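Lellby Allotments and Gardens Society
Minutes of the spring meeting, March 2026

I took these notes myself, as our usual minute-taker was down with a cold, so forgive the style. Our phones and a biscuit tin of slips were all I had to work from!

Present: 26 members, which is our best turnout in ages (I suspect the cake). Apologies came from 10 more, mostly people with lambs or grandchildren to see to.

Minutes of the last meeting
Agreed, once we'd changed "leaks" to "leeks" in the bit about the autumn show. My spelling, sorry.

Water
We spent far too long on this and I enjoyed every minute. The tap at the Erkport Road end drips all day and the one by the top gate hardly runs at all. Bayram, who do our plumbing, have quoted 486 pounds to replace both and put in a proper stop valve so we can turn off one half of the site without the other. One member thought we could do it ourselves for the price of the parts, and was reminded (kindly) of what happened to the shed guttering. The quote was accepted on a show of hands, four against. Work to be done before Easter if the ground isn't sodden.

Hosepipes: same rule as last year, half an hour at a time if someone is waiting. I asked whether soaker hoses left on overnight count, and the room said yes, very loudly. So mine is coming off the timer.

Plots and waiting list
All 51 plots are let. Two are looking very sorry for themselves and letters have gone out, friendly ones. We also talked about splitting the big corner plot when it next comes free, as new people do seem to get on better with a half. I'm all for it, having started on a full one and cried into my couch grass. No vote taken, to come back in July.

Seed potatoes
The order from Nultura arrived with the second earlies missing. They've promised them by the end of the month and knocked the postage off. If you paid for second earlies and would sooner have your money back, tell me at the hut. The first earlies are chitting on my spare bed, so please do come and fetch them!

Bonfires
Still none before dusk, still nothing painted or plastic. A neighbour on Lellby Lane has written to say how much better it's been, so well done everyone.

Summer lunch
Yes, we're doing it again, in July, on the grass by the hut with long tables. Bring something you've grown and a chair.

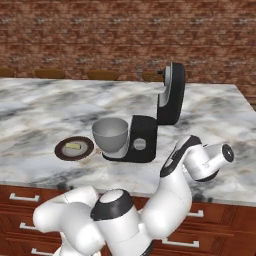 Page last changed: 2 days after the meeting (hosepipe rule corrected)

We'll want more salads and fewer courgette cakes this time, though I say that every year and then eat three slices. If it rains we squeeze into the hut and take turns with the chairs. Someone is going to ask the school for the loan of their gazebo.

Any other business
The padlock code changes at the end of the month, so ask at the hut for the new one and please don't text it round. The wheelbarrow with the green handles has gone walkabout again. There's a spare roll of fleece going free, a bit nibbled at one end.

We finished just after nine and I locked up. Next meeting in July, same hall, kettle on from seven.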